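4. Sorting packaged groceries on the table

The Gruvside storage plan assumes you will sort every shopping trip before anything reaches a shelf. Few households will. Do it at least for the first load, so the Plevamlow labels end up on the right baskets.

1. Clear a patch in the middle of a wooden table.

2. Put the packaged items down in one small group. The Citness leaflet asks for rows by height. We tried rows and saw no gain.

3. Leave bare wood around the group. You will need it in step 4.
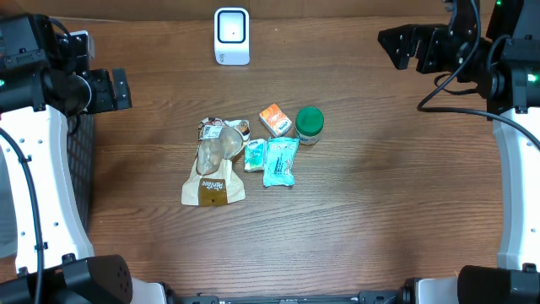
4. Pull out anything that must be used within 27 days and slide it to the front. The leaflet claims this "cuts waste at once" – treat that as a hope. It only works if someone checks the dates again later.

5. Move the rest into a basket, heaviest packages first. Stop at 9 items, even if more would fit.

NOTE: Batista mesh baskets are sold as "snag-free." Thin bags may still catch on a cut edge, so run a finger along the rim before loading.

CAUTION: Do not drag cans or jars across the table. The finish is described as scratch resistant, a phrase that promises very little. Lift them.

6. Stick the label on the short side of the basket and write the month on it, for example February. Pencil is fine.

If the label peels, wipe the basket and use plain tape.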